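Quiénes somos

¡Hola! Soy la persona que está detrás de Olero, una web sobre fútbol de selecciones que empezó como una lista de correo para 25 amigos y que se me fue de las manos (en el buen sentido, creo). Hoy la leéis 2338 suscriptores y todavía me da un poco de vértigo escribir esa cifra.

Lo mío son las selecciones pequeñas, las que juegan la fase de clasificación sabiendo que lo tienen dificilísimo y aun así llenan el campo. De niño me aprendía las alineaciones de países que no sabía colocar en el mapa, y mi madre todavía guarda los cuadernos. En la web hay crónicas, entrevistas a aficionados, repasos de viejas eliminatorias y alguna que otra rabieta mía con los sorteos.
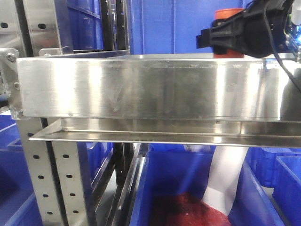 Bandeja de acero inoxidable, con las marcas a la vista.

El archivo va ya por 321 artículos. Los más leídos son los de la serie Vavier, donde reconstruyo partidos de los que apenas quedan imágenes, tirando de hemeroteca y de lo que me contáis por correo (¡gracias, de verdad, seguid mandando recortes!). También hago un pódcast, Voyle, que sale cuando puedo y que suena bastante mejor desde que cambié de micrófono.

Olero se mantiene con las cuotas de los socios y con el anuario, que publico cada diciembre. Del último se imprimieron 700 ejemplares y me quedan unos pocos en casa, así que si quieres uno, escríbeme. No acepto publicidad de casas de apuestas.

Para colaborar, corregirme un dato o discutir sobre la tanda de penaltis que quieras, usa el formulario de contacto. Contesto siempre, aunque en semana de partidos tardo más.

Última actualización: 15 de octubre de 2023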